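Keep the Dishes Where You Can See Them

Cabinet doors hide what we own, and that is why we own too much of it. I moved my everyday dishes onto the counter in November. The plates stand in a rack and the mugs hang on a mug tree. The cabinet they came out of had 20 mugs in it. I used 2.
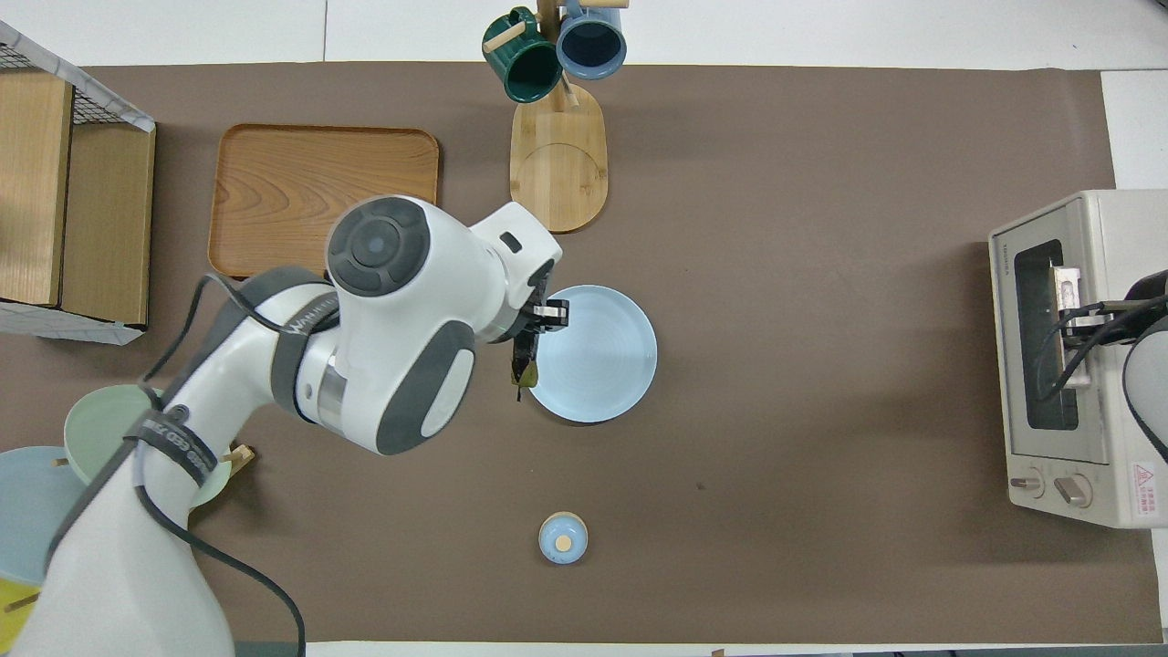 Latrice Calloway wrote in to disagree. Open dishes collect dust and grease, she says, and she would sooner wash a plate once than twice.

She has a point if the plates sit for weeks. Mine get used every day. A small set in a few colors is enough for most homes, and standing plates are easier to grab than a stack. The counter space is a fair price. If a dish never leaves the rack, give it away.
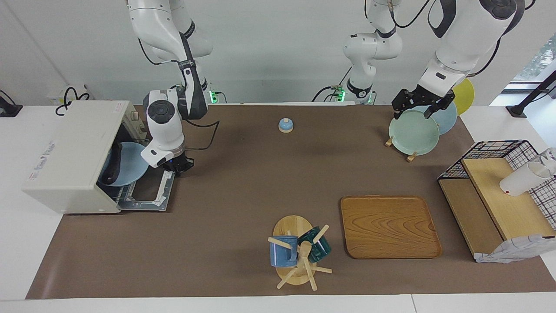 Plates in a wooden stand, mugs on a wooden tree, toaster oven at the other end.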